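Troseck desktop drawer unit, light oak

I bought the Troseck in April to keep pens and chargers off my desk. It's a plain box with a single drawer and a flat top, and it came ready assembled. The grain on the top is straight and the colour matches the photos on the Ivider site.

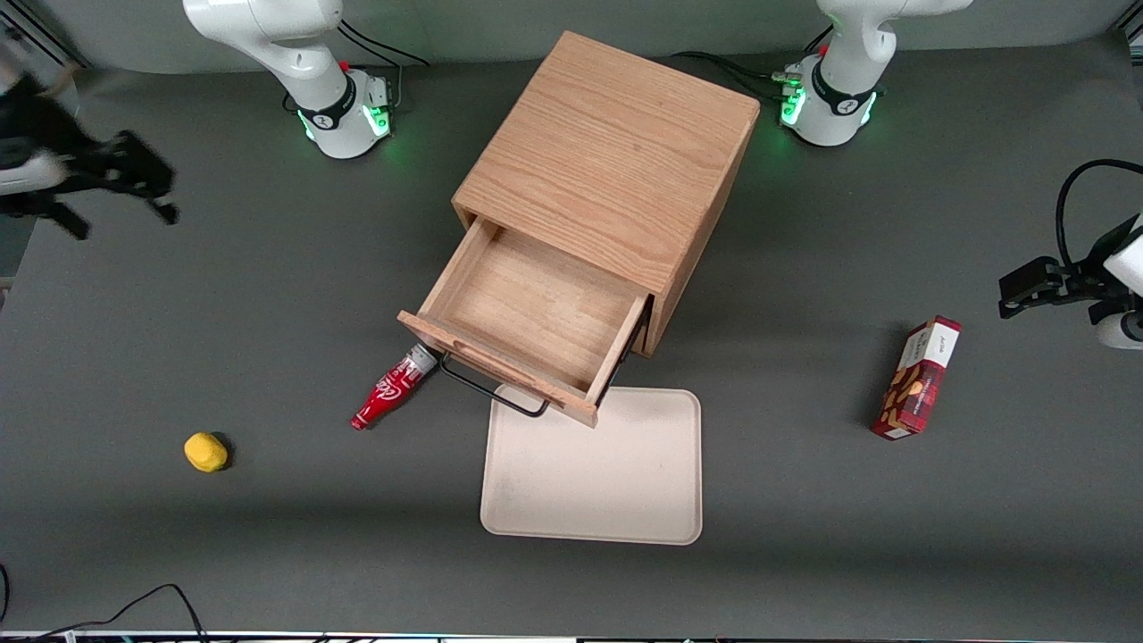 Troseck with the drawer open.

The drawer pulls out a long way, so things at the back are easy to reach. The thin black wire handle sits under the front panel – fine for me, but I'd have liked something chunkier. My older Hellwig has a smoother runner.

No wobble after 4 months. I'd buy it again, though I'd wait for a sale.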